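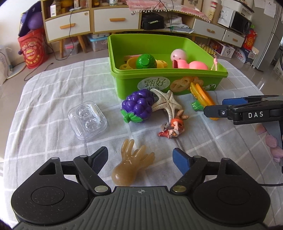 Joris Wuyts: Item 6 on the old sheet said "exits clear" and left it there. Please split it. A door can be clear on the inside and have a parked stroller on the other side of it, and I would want both looked at.

Item 6 is now 6a and 6b. The rest of the sheet follows, with remarks from the walk-through at Nastutow. Marks used: OK, FIX (can wait until the next visit), NOW (before children are in the room).

NASTUTOW PLAYROOM - SAFETY CHECKLIST
41 items in all. Only items with a remark are printed below. Items not shown were marked OK.

Doors and exits

2. Exit signs lit. OK.
6a. Both exits clear, inside. OK. Coat rack has been moved to the hall.
6b. Both exits clear, outside. NOW. Recycling bin against the back door. Moved during the visit, but the bin needs a permanent spot on the other side of the steps.
7. Doors open without a key from inside. OK.
8. Finger guards on hinge side. FIX. Hall door guard is split at the bottom.

Fire and alarms

10. Smoke alarm tested. OK. Jutis unit in the main room sounded on the first press.
11. Alarm battery date written on the case. FIX. Main room has February. Kitchen alarm has nothing written on it.
12. Extinguisher gauge in the green. OK.
13. Extinguisher tag signed this month. FIX.

Comment on 13: the tag was signed for the month before. I don't doubt it was looked at, but if it isn't signed it gets marked.

Toys and small parts

17. Toys match the age group using the room. FIX.
18. Small parts kept out of reach of under-threes. FIX.

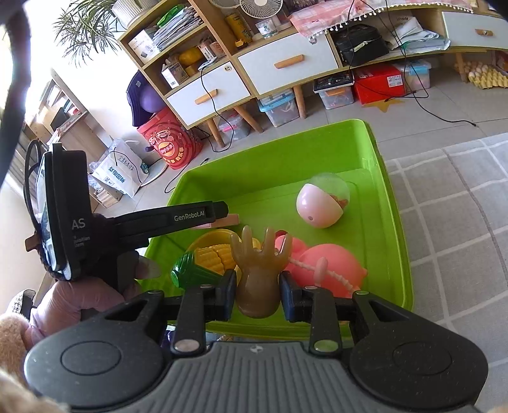

Items 17 and 18: toy corn, pink pig and capsule toy in the green tray.

Capsule toys go on a high shelf when the toddler group is in. The shells come apart on some kinds and the figures are often small enough to swallow. Use the test cylinder in the first aid drawer. If a piece fits inside it, it goes up high.

19. Broken toys removed. OK.
20. Soft rubber toys washed on schedule. FIX. The wash log stops in the second week. Either the washing stopped or the writing did.
21. Battery doors closed with a screw. OK.

Furniture and floor

23. Shelves fixed to the wall. OK. Brelik brackets, all tight.
24. Table edges smooth. OK.
25. Cloths and mats don't hang where a child can pull them. FIX. Clip them or fold them under.

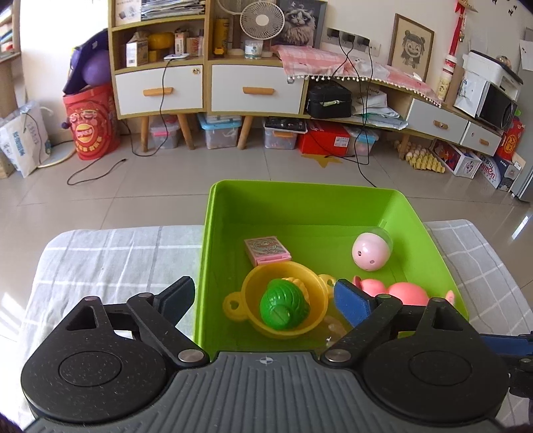 26. Rug edges flat. OK with new tape.
27. Outlets covered, including the ones behind furniture. NOW. One open outlet behind the bookcase. Cover fitted before we left.
28. Window cords tied up. OK, though the cleat by the sink is loose and should be watched.

Kitchen corner and water

31. Cleaning products locked away. OK.
32. Hot tap limited. OK. Thermometer reading written in the log.
33. Kettle cord out of reach. FIX. Push it to the back of the counter or get a shorter one.

Yard

36. Gate closes and latches on its own. FIX. It closes but doesn't always catch. Obradović hardware has the same latch in stock.
37. Fence has no gaps at the bottom. OK. Height measured at 41 inches by the gate.
39. Sandbox covered when not in use. OK.

Result: 11 items marked, 2 of them NOW. Both NOW items were dealt with on the day.
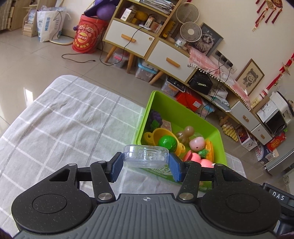 Notes for whoever does the next round
By Pylyp Kravchuk
Tuesday, July 7, 2020

Start in the yard. Last time we left it to the end and it was raining by then, so the gate got a quick push and nothing more.

Bring a flashlight for item 27 and a pen that writes on plastic for item 11. Open every cupboard, even if the person showing you around says it's the same as before. If you mark something FIX, write the room next to it - "guard split" is no use to anyone when there are several doors.

Storage bins should hold toys for one age group only, and the label should say which. Check the bottom of the bin as well as the top layer. Small things end up underneath.

Signed sheets go in the blue folder by the phone. Leave a copy for Joris, who still wants item 32 split into two as well.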